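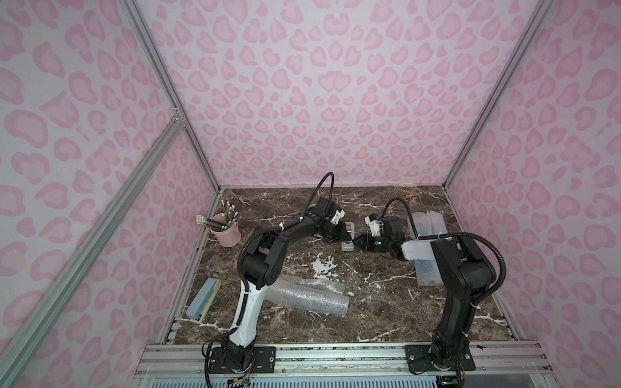
Enclosure with the pink leopard panels and the brown marble-pattern top.

Notebook, field cable, July, started 8:15

Plendden overhaul, reels back from Vukutlow. Carrying on from the last entry, where I had got as far as the receiving check and the first pass on the connectors.

The lot is 70 reels of two-wire field telephone cable, nominal 1,000 m each, all of it out with the signal platoons for the spring exercise. Paperwork says they were wound back dry and cleaned. Most were not cleaned. There is clay packed in behind the inner flange on almost every reel from the north side of the range, and it holds water against the bottom layer. I have started knocking it out with a wooden scraper before anything goes on the winder. Don't use the steel one, it nicked the jacket on the first reel I tried and I had to cut that piece out.

Loop resistance first, then insulation. Same order as last year so the sheets can be compared. I moved the resistance bridge closer to the door because it was drifting when the heater in the corner cycled. It has been steady there. If you move it back, check it against the reference resistor before you write anything down.

Insulation is where the trouble is. Reels with the old Wirex jacket are holding up fine, even the ones with scuffed outer layers. The newer Wirex jacket, the softer one, is passing dry and then dropping badly after the overnight soak. I thought it was the splices at first. Cut the splices out of two reels and soaked the plain cable on its own, and it dropped the same way. So it is the jacket or the way the conductors sit in it. Under the magnifier there are fine cracks on the inside of the bend, mostly on cable that was near the core of the reel.

My guess is that the core on the light reel is too small for that jacket, and cold winding makes it worse. The exercise started in frost. I can't show that from the bench with what we have. What I can do is wind a fresh length on each size of core, leave both in the cold box overnight, unwind, soak and measure.

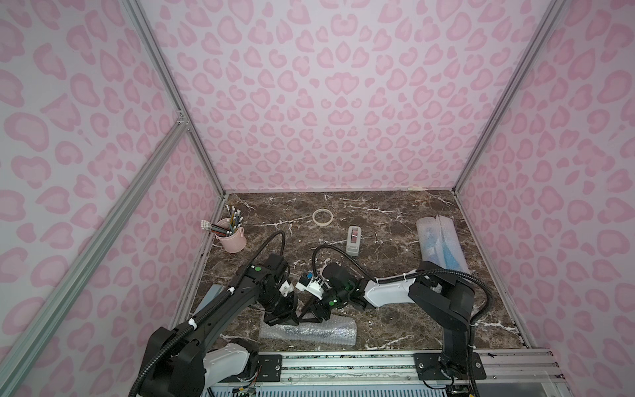 Cold box run one. Fresh cable from the sealed drum, soft jacket, one length on the light core and one on the standard core. Same tension on both, set with the spring scale on the winder arm. In at 4:30 in the afternoon, out first thing. Unwound at room temperature without waiting for it to warm up, which is how it gets handled outside.

Result: the light core length showed cracks on the inside of the bend on the first two layers. Standard core length showed none that I could find. After the soak the light core length was below the limit and the other was well above it. Readings are on the loose sheet clipped into the back cover. One run is not enough to send up, so it gets repeated with cable from a different drum.

Connectors. The Benítez plugs we fitted last fall have had a mixed time. The contacts look good. The maker rates them for 2,000 matings and nobody in a platoon is going to get near that. The weak part is the strain relief. The rubber boot slides back along the cable when a plug is pulled by the wire, and people do pull it by the wire, at night with gloves on. Once the boot is back, the load goes straight to the crimp.

Did a pull test on a handful of them as received. With the boot seated they all held at 200 N for a minute. With the boot slid back the crimp let go well before that on most of them. Adding a turn of self-bonding tape behind the boot kept it from moving. It's ugly and it makes the plug fat enough to catch on the lid of the carrying case, so I don't want to call it the answer. A clamp ring would be better. There is a groove on the shell that might take one, needs measuring with the small calipers.

Note on the crimp tool: the die marked for the soft jacket is worn on one side. You can feel it with a fingernail. I have put it in the drawer with a red tag. Use the other one until the replacement comes.

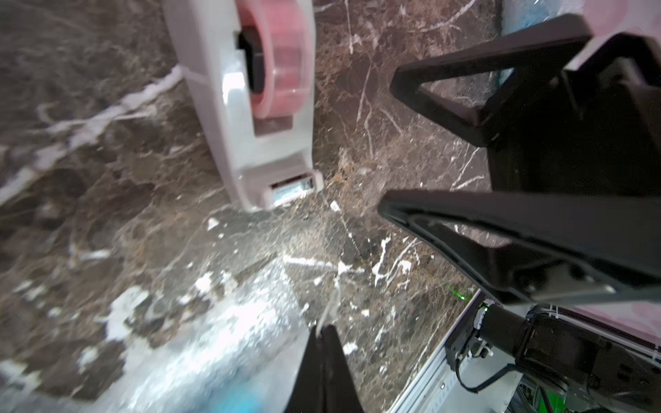 Dispenser with the pink-red roll, on the marble top.

Labeling. The reels came back with three kinds of tag on them and some with none. The exercise tags have the platoon and the line number but not the reel number, and the reel numbers stamped on the flange are painted over on the older ones. I went back to wire brush and a flashlight for those. From now on the reel number goes on the flange in paint stick and again on a tag tied to the crank side. Write the last insulation reading on the tag too, with the month. The people at Vukutlow asked for that and they are right, it saves them calling us from the range.

Scrap rule, so we all do it the same way. A reel that fails the soak is cut back from the core end until it passes. If what's left is under half the nominal length it goes to the training store, with a yellow tag, and is not to be issued for a real line. Anything with bare conductor goes in the scrap bin, no matter how short the bad piece is. Training units drag it through wet ditches like everybody else.

Splices. I remade the ones I cut out using the long stagger, and they measured the same as unbroken cable. Slow job. The short stagger is quicker and it's what the field card shows, but the joint comes out stiff and the jacket cracks at each end of it. The card should be changed. I'll draft the wording and leave it in the tray with the old card stapled behind it.

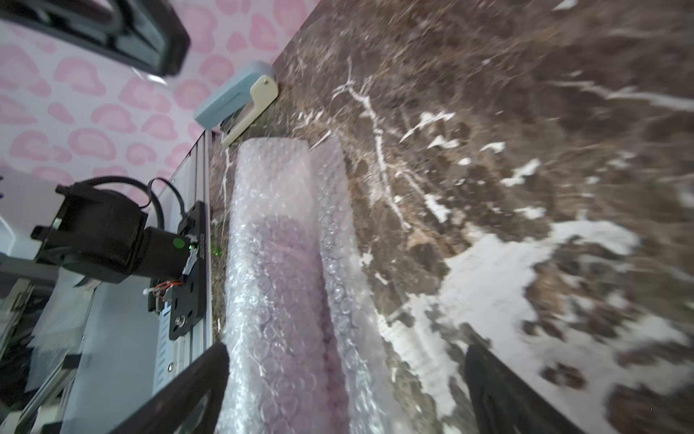 Return shipment to Vukutlow goes on the next truck if the truck has room. Reels on their sides, flange to flange, no stacking on the cranks. Last time a crank handle went through the jacket of the reel beside it and we got it straight back. Plugs capped and tucked inside the flange. Test sheets travel in the cab with the driver's papers, copy stays here.

Open:

Repeat the cold box run, second drum, both cores. Add the old Wirex jacket on the light core for comparison.

Measure the groove on the Benítez shell.

Ask Wirex for the minimum bend figure on the soft jacket at low temperature. The data sheet only gives it at room temperature.

Find out whether Plendden money covers new standard cores or just repair. If it's just repair, the light reels should be marked for the hard jacket only.

Spring scale on the winder arm reads a little high at the bottom end. Check against the weights before the next run.

Stopped at 5:10. Winder is unplugged, soak tank is full with two reels in it, leave them until morning.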